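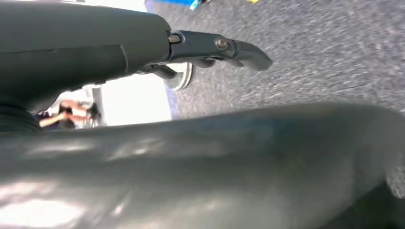
Floor pickup set, Butside room
27 March 2019

Long day on the carpet, but a good one, and I want to get it down before I forget which changes went in before lunch and which after. We are at 434 kept episodes out of the 500 we promised for this batch, which is better than I expected when we started the floor task and kept having to throw whole runs away.

Setup is the same as last time except for the wrist mount. I moved the small camera to the Dimitrov bracket, mostly to see whether a wider look back along the arm would help the policy know where its own elbow is when it reaches low. What we get with the arm folded is a great deal of arm. There's a big dark link above and another one below, very close and badly blurred, and the finger sits out in the middle with the speckled carpet behind it. The small things on the carpet are squeezed right up at the top, a blue one and a bit of yellow, and that is not much for a learner to go on. I still like having the finger and the bracket in view together, so I'm not ready to give up on this mount, but the angle needs to come outward a little.

Blur

The carpet goes to diagonal streaks whenever the arm swings. I had put this down to exposure, and I did shorten it after lunch, which helped some, but I think half the trouble is the way we drive it. We all get impatient on the way back to the start pose and yank it around. Please, everyone (me included), take the return slowly. The return is recorded too, and the model will happily learn to yank.

People and shoes

A white sneaker shows up just under the gripper bracket, and farther off there is someone leaning forward with arms out, against the bright white area. I went back and forth on whether frames like these should be dropped. My feeling is that we keep them. The Stinard cell will have people walking through it all day, and a policy that has only ever seen bare carpet will be a nervous thing to put in there. What I would like is a tag in the episode notes, "person in view," so we can train with and without and compare. I added the field to Paleo this afternoon. Old episodes have it blank, and blank means not checked — it does not mean no person.

Bright background

That white area at the left is stronger than I would like next to such a dark arm. I locked the exposure on the carpet for the last 70 episodes and they look more even to me when I flip through them. The earlier ones were on auto, so keep the two groups in separate folders until we know whether it matters.

To do

Turn the camera outward on the bracket and record a short test before any real episodes.
Write the return speed into the operator sheet.
Go through the old episodes for the person tag, a few at a time, whenever somebody is waiting on a charge or a copy.
Finish out the 500.
Ask Stinard what their floor is like, because if it's shiny we may want a second batch on something other than carpet.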